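Gruston Centre for Domestic Automation
Sat 24 December

1/16
We are often asked whether a machine can yet be trusted with ordinary chores in a home or on a shop floor. This thread sets out our present view, drawn from the Zolter programme, which completed its first round of trials in November.

2/16
The programme covered 16 chores. They included clearing a table, putting cups away, wiping a counter, folding hand towels, filling a shelf and sorting returned stock. Each was described in one plain sentence, as one might explain it to a new member of staff.

3/16
The machine made 640 attempts. Of these, 413 were completed with no help. A further 166 were completed after a person stepped in, usually to turn an object or move it closer. The remainder were stopped or abandoned.

4/16
We would ask readers not to reduce this to a single rate of success. The chores differ a great deal. Moving a box from one shelf to another went well from the first day. Folding did not, and we do not expect early improvement.

5/16
Much of the learning begins with people. A member of staff does the chore with a gripper on each hand, so that the work is done within the limits the machine will face. It is slower than bare hands, and new staff need some practice with it.

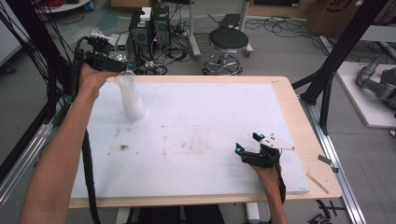
6/16
Tall, light containers are among the more awkward things to handle. They tip when touched near the top and bend when held too firmly. A person corrects for both without thinking. The machine has to be shown, many times over, what a suitable grip is.

7/16
We are also asked why staff do not simply set down rules for each object. This was tried under the earlier Skyrme project. The rules worked for the objects they were written for. A change of supplier for the cups was enough to undo several weeks of work.

8/16
On speed: the machine is slower than a person at every chore we tested. In a home this may matter little if the work is done overnight. In a shop it matters a good deal, and we would not advise a retailer to plan staffing on the strength of our results.

9/16
On clear plastic: see-through objects remain a known difficulty. A camera close to a clear cup sees the things behind it as well as the cup, along with whatever light falls on its sides. Nested cups add a second problem, as one rim is very like the next.

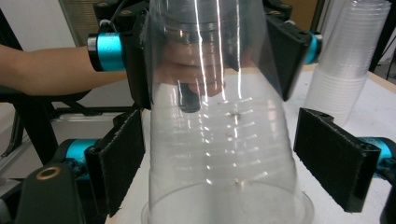
10/16
On breakages: we keep a record of every item dropped, crushed or spilled. Most of the entries concern disposable cups and food tubs. No glass or china was used in this round, and our results should not be read as applying to either.

11/16
On safety: a trained person was within reach of the stop button at all times. The force of the grip was limited throughout. We regard unattended use near children, older people or pets as a separate question, and one that this programme has not examined.

12/16
On cost: several correspondents have asked for a price. We do not sell equipment and cannot give one. The Fustari arm used in the trials was bought for research, and its price is a poor guide to what a household might one day pay.

13/16
Which chores are close to ready? In our view, those with firm objects, a clear surface and a fixed place for everything - shelf filling and table clearing in particular. A person should still look in from time to time and put right what has gone wrong.

14/16
Which are not? Folding, anything involving a full cup, and any chore that starts with a cluttered drawer. Wiping falls somewhere in between. The arm will cover a counter evenly enough, but it does not judge well whether a mark has come off or needs a second pass.

15/16
The second round will keep the same list of chores so that the two sets of results can be compared. It will use a wider range of cups, bottles and packets, and it will be carried out in two kitchens and a stockroom as well as at our own premises.

16/16
The full tables, with the wording given for each chore and the record of breakages, will be placed on the Gruston website when checking is complete. Questions on method may be sent as replies to this post. We will answer them in the new year - please allow some time over the holiday period.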